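3.2 Worn markings and the reading of a bend

The previous section dealt with straight segments, where a driver can see the lane lines run out ahead for a long way and a missing piece hardly matters. Bends are a different matter, and for us they were easily the most rewarding part of the Brisoddale work. On a bend the driver looks toward the inside of the curve, the sight distance shrinks, and the painted line has to do more of the work of saying where the lane goes next. We wanted to know how much paint can be lost on a gentle bend before the lane stops being easy to read, and whether the surrounding traffic makes up for any of the loss.

The second half of that question came out of a conversation with the paint crew on the Stanciu section. They told us that daytime complaints about faded lines almost always came from drivers who had been alone on the road, early on a weekend or in the middle of the afternoon. The same stretch at commuting time drew no complaints at all. That struck us as a wonderful clue, and it changed the way the rest of the study was set up. We had planned to rate the paint and nothing else. After that talk we rated the paint and the traffic together.

3.2.1 Material

The material for this section is a set of 2,581 daytime stills of multi-lane roads, all showing at least two marked lanes running in the same direction. Stills with rain on the lens, with strong low sun, or with roadwork tape were set aside before rating. Bright overcast turned out to be the friendliest light for the job: the paint shows up clean against the pavement, shadows under vehicles stay small and soft, and there is no glare to be mistaken for a line. We would recommend it to anyone who has the freedom to choose.

Pavement tone was noted for every still as dark, middle or pale. Pale surfaces deserve a word here. An old surface that has gone brownish or grayish gives much less contrast with white paint than fresh black asphalt does, so a line that would look perfectly good on new pavement can look tired on a pale one even when most of the paint is still there. The raters were asked to judge how complete the line was and how well it stood out as two separate things. Keeping those apart took some practice – several of us caught ourselves marking a line as broken when it was only faint.

3.2.2 Rating procedure

Ratings were made by 13 people, all licensed drivers, none of whom had worked in road maintenance. Each saw 48 stills in a session and gave every visible marking a grade on the Lasura scale, which runs from 1 (paint barely traceable) to 8 (complete, with sharp edges). The scale was drawn up by Cornel Rusu for an earlier study of parking bays, and it carries over to moving lanes better than we had dared to hope. Its great strength is that the steps are described in plain words. A grade of 4, for instance, is "you can follow it, but you have to look."

Three kinds of marking were graded separately. The edge line is the solid line at the outside of the carriageway. Lane dashes are the short painted pieces between one lane and the next. The third group, which we simply called long pieces, covers any lengthy unbroken stretch of white lying between lanes, whether it was laid as a solid line or belongs to some other pattern. A single still does not always show which it is, and we preferred an honest general label to a confident wrong one.

Raters also drew the path of their own lane through the bend, with a pencil on a printed sheet, and marked with a cross the place where they stopped feeling sure. We called the length of road from the bottom of the sheet to the cross the confident path. It is a homely measure, and we are very fond of it. People take to it at once, it needs no training, and it picks up hesitations that a grade on a scale smooths over.

3.2.3 Seams and other lookalikes

Pavement seams gave us the most trouble and, in the end, some of the most interesting sheets. A seam is the dark joint left where two strips of paving meet. Paving strips are often laid close to lane width, so a seam may run near the lane marking, continue it across a gap, or wander off at a shallow angle. Where the paint is strong, raters ignored seams completely. Where it was worn, many of them used the seam as a stand-in, following the dark line from one dash to the next as though it had been put there for the purpose.

Most of the time this did no harm. A seam that links two pieces of paint points the same way they do, and the pencil path came out nearly the same as it would have with full markings. The risk lies where a seam and the paint part company, and on those sheets the crosses came early. We had expected people to follow the seam blindly, and it was a pleasure to find them more careful than that.

Scuffs were a smaller matter. Dark scuffing on a long white piece breaks up its edges and lowers its grade, but the eye bridges small gaps with very little effort as long as what remains lies in one clean direction. Length helps a great deal. A long worn piece was nearly always traced more firmly than a short dash of the same grade.

3.2.4 What the traffic adds

Figure 4 shows the kind of setting in which the traffic effect is easiest to see. The solid edge line on the left is easy to pick out, the dashes between the left and center lanes are clear, and the long white piece on the right side of the center lane is worn, with dark scuffs and broken patches. Past the bend the road goes out of view. The cars ahead, though, are spread along it, and those in the left lane lead the eye into the curve: a blue convertible with its roof closed, then a silver car following the same lane around. A red car off to the right of the center lane does something similar on the other side. 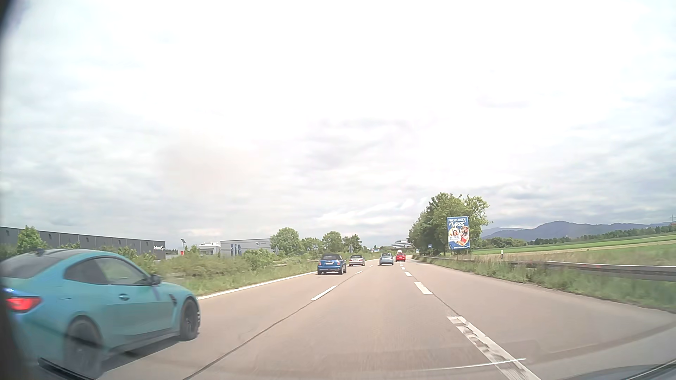 Figure 4. Gentle bend under bright cloud, pale pavement, with markings in mixed condition.

3.2.5 Results for bends

Across the whole set, the confident path was longer when vehicles were spread out through the bend than when the road was clear, and the difference was greatest where the paint was graded lowest. With markings at the top of the Lasura scale, traffic made almost no difference. The raters had what they needed from the paint and drew straight through to the end. This is just the pattern the paint crew had described to us over coffee, and seeing it appear on sheet after sheet was a real thrill.

How the vehicles are arranged matters as well. A line of cars in one lane, each a little farther around than the last, acts like a row of posts. A cluster side by side helps much less, and a large vehicle close ahead can make things worse by hiding the very dashes a driver would like to see. Raters often wrote small notes on their sheets about this without being asked. "Followed the blue one" appears several times, in different hands.

Edge lines turned out to be worth more than any other marking. On bends where the edge line was graded 6 or better, the loss of several dashes between lanes moved the cross hardly at all. The reverse did not hold: good dashes with a poor edge line still left people unsure, especially on the inside of the curve. The older Briro guidance for local roads puts lane dashes first in the repainting order, and on the strength of these sheets we would gently suggest turning that order around for bends.

Color played a modest part. Raters mentioned bright or unusual car colors more often than silver or gray ones when they wrote down what they had followed, but the pencil paths themselves did not differ. A gray car seems to guide the eye just as well as a red one. It simply does not get the credit.

3.2.6 Limits

All of the stills were taken by day, and nothing in this section should be carried over to night driving, where reflective beads and headlights change the whole picture. The raters were sitting at a table with time to think. A driver has a good deal less of that, though a driver also has movement, which reveals the shape of a bend in a way a still cannot. We also have no measure of speed for the vehicles, and the spacing between them was judged by eye.

A second round of rating is planned for November, using the same sheets with the vehicles masked out in half of them. This will let us compare the same bend with and without traffic, instead of comparing different bends that happen to be busy or clear. We are looking forward to it very much, and the masked sheets will be shared along with the pencil originals once they have all been scanned.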